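About Amell Marsh Bird Club

We started out as six neighbors who kept running into each other on the levee path with binoculars around our necks, and after a whole winter of nodding politely we finally got to talking over a thermos of coffee. One of us had a notebook going back years, another had a spotting scope and was happy to share it, and by spring we had a name and a standing walk at 7 a.m. (bring layers, it's chilly by the water!).

These days we have 177 members, and almost 3000 checklists in our shared records for the marsh and the fields behind it. Some of us can tell a sparrow by its call note and some of us are still working on ducks, and everybody walks at the same slow pace.

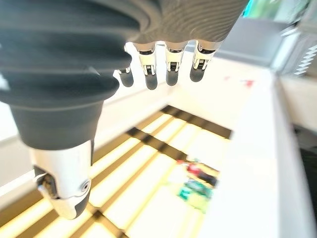
Our biggest get-together is the June breeding bird count, when we split into small teams and cover everything from the Tripathi Road ponds down to the old orchard. Afterward there's a potluck - a long one, with plenty of arguing over flycatchers - and you're welcome even if you slept through the count.

Dues are modest and kids join free. We also lend binoculars, so please don't buy a pair before your first walk. Just come find us by the gravel lot at the north end of the levee and say hello.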